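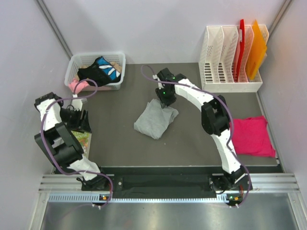 Folding, baskets and the book that never makes it back to the shelf: a chat with Imogen Mellor

November 30, 2021

I'll come clean, I'm a chair person. Clean clothes go on the chair, and then I wear them off the chair, and when the chair is empty I do laundry. So when I finally got Imogen Mellor to sit down with me and talk about putting things away (she has been teaching her evening class, which she calls Nenow, for 13 years now) I was a little nervous she'd smell it on me.

She did. It took her maybe two minutes. "You've got a crease across the front of that shirt that only comes from a chair back," she said, and then she laughed so hard she had to put her coffee down.

Imogen grew up over a dry cleaner's and says she could fold a dress shirt before she could ride a bike. She's fast and she's loud and she talks with both hands, usually with a sock in one of them. I had a whole page of questions and I think I got through four.

Start with something dark

The first thing I wanted to ask about was the mat. I fold on the bed, when I fold, and my bedspread is so busy that I lose things on it. Imogen is a big believer in a plain dark surface like the charcoal one up top.

"You want to see the edges," she told me. "Put a pale T-shirt on a white sheet and you're guessing where the sleeve is. Put it on something dark and it's right there, you can square it up in one go." What about dark clothes, I asked, because I own almost nothing else. "Then flip it. I keep a cream towel for the black stuff. But a red or a pink or a light gray, that's lovely on a dark mat. You could do that half asleep."

She also likes that a mat has a size. A bed goes on forever, she says, and you just keep spreading. I thought about my bed, and about the time I slept next to a pile of towels for most of a week, and I wrote that down and underlined it.

The basket goes in the corner

We got onto baskets and stayed there for a good long while! Imogen has opinions. She is all for the white plastic kind with holes in the sides, and not remotely interested in wicker, which she says snagged every pair of tights she owned in her twenties.

"Holes, so the air gets in and you can see there's something at the bottom. Plastic, so you can rinse it in the tub. I had a woman in class, Glenys Cropper, who brought in this gorgeous lined hamper that cost her $195, and there was a washcloth in the bottom of it that had been there since spring. We had a little ceremony."

Where you put it matters to her as well. Back corner, she says, same corner every time, and I noticed that's just where the one on the mat is sitting, over on the left. She is right-handed and likes the basket on her far left so her folding hand has room. I tried it at home and kept reaching to the wrong side, but I'm told that wears off.

I asked if the basket is for things going in or things coming out, because at my house it's both, and that's how clean socks get washed three times.

"Decide before you touch anything," she said. "Say it out loud if you have to. 'This basket is for folded.' My husband thinks I'm talking to him."

What about the cloths?

Clothes have shoulders and hems, and you can learn those. It's the plain pieces of fabric that get me, the dishcloths and wipes and whatever that gray one is that lives under everybody's sink. Do those really need folding?

"Half and half again. Don't make a meal of it," said Imogen. She does cloths last, when she's tired, and garments first. She also won't let anyone in her class iron one. Somebody tried once, a very sweet man named Dean Furnival, and he still gets teased.

I asked her what she does with a garment that's gone in a heap, the way mine always have. She picks it up by the shoulders, gives it one shake, and lays it face down. If it's a thing without shoulders she finds any two corners and starts there. She made me do it with my own scarf, right there at the table, and moved my cup out of the way without stopping her sentence.

And then there's the book

You'll have spotted the book, the green and orange one with HOUSE on the cover. I love that there's a book. There's always a book! In my place it's a library copy of something, generally under a sweater, generally overdue.

Imogen sighed when I brought it up. "Books are what slow people down. You pick up the sweater, there's the book, you open the book, and that's your afternoon." Her rule is that anything that isn't fabric gets moved off first, closed, before a single thing is folded. She doesn't always follow it. She told me she once read 6 chapters of a mystery sitting on her laundry room floor, with the dryer buzzing at her the entire time, and never did find out where she'd put the other pillowcase.

So do you have a chair? I asked her, right at the end, because I had to know.

There was a bit of a pause. "There's a bench," she said. "In the hall. We don't discuss the bench."

The next round of classes starts after the holidays, and she's asked people to bring one basket, one dark towel or mat, and whatever is on top of the pile at home. I've signed up. I'm bringing the shirt.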